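Two-arm table robots: stopping a gripper that drops the glass

Our Vamari arms let go of a half-full glass whenever the supply voltage dipped. The fault was in the release setting, which shipped as "open on power loss." Change it to "hold," then cycle the power with the gripper closed on a rag before trying anything breakable.
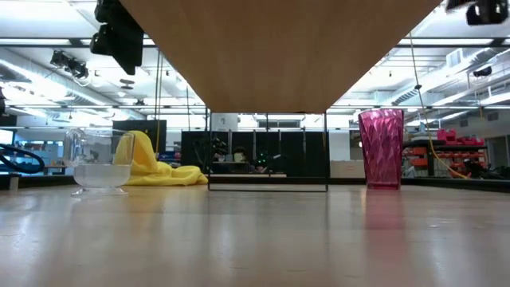
Woo-jin Sung wrote in to say that hold alone is not enough on the Dasell controller. After a restart it homes both wrists and opens the fingers anyway, so homing has to be set to manual as well.

Added February 27, 2021, after testing with manual homing.

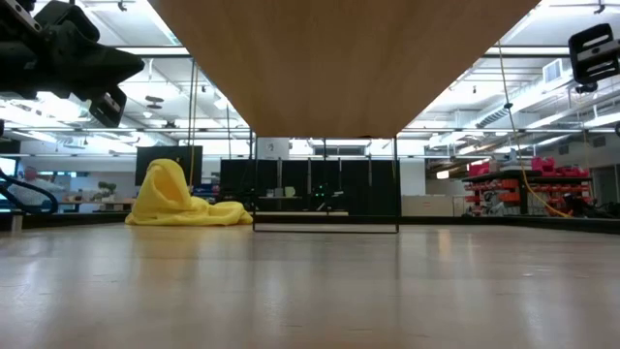 Cloth faults differ from glass faults. A fingertip that catches a fold keeps pulling, and the force limit trips late. With fabric bunched into a peak like the yellow one, approach from the top at low speed and set the limit to 2 newtons. Keep water off the table for this test. If the limit trips, press stop and free the cloth by hand before you clear the error.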